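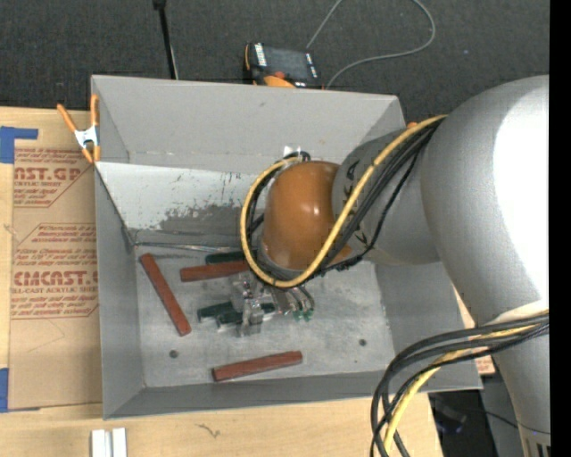
2 min read

Visit to the Staviline Parts Handling Hall
April 2026

Members of the Wiriya Training Association were received at the Staviline site for a half-day visit devoted to bins, bulk storage and the sorting of small parts. The host firm, Prisix, opened its receiving area, its bin store and the sorting benches to the group.

Receiving

Parts enter the hall on the north side and are weighed before any container is opened. Staff explained that the site holds 2,779 open bins in regular circulation, all of them entered in the Fileck register. Each record shows the date of last cleaning and the bench to which the bin is assigned. Paper cards were withdrawn last October.

The sorting benches

The greater part of the visit was spent here. Large gray metal bins without lids stand on wooden tabletops, and the work is carried out from above. Bars and blocks are placed directly on the floor of the bin, with no liner or tray. Reddish-brown bars and dark green blocks were in use at the bench the group studied most closely, and the two colors could be told apart easily against the gray metal. The bars lay at different angles, one of them well away from the others near the front wall.

Several members asked about wear. The bin floors are visibly scuffed, and Prisix does not repaint them. A bin is taken out of service when a wall is bent or a seam opens, and scuffing alone is not grounds for removal. Members whose own sites replace bins on a fixed schedule asked for a copy of the inspection sheet, and the host agreed to supply it.

The bin store

Empty bins are stacked no more than 4 high. The aisles are marked for hand carts only. A separate area is kept for bins awaiting repair, which is done on site by a crew of two. The store has a working limit of 1,000 empty bins; further stock is held in the annex, which was closed on the day of the visit.

Matters for follow-up

The Association will circulate the inspection sheet to members on receipt. Members wishing to see the annex should notify the office in writing.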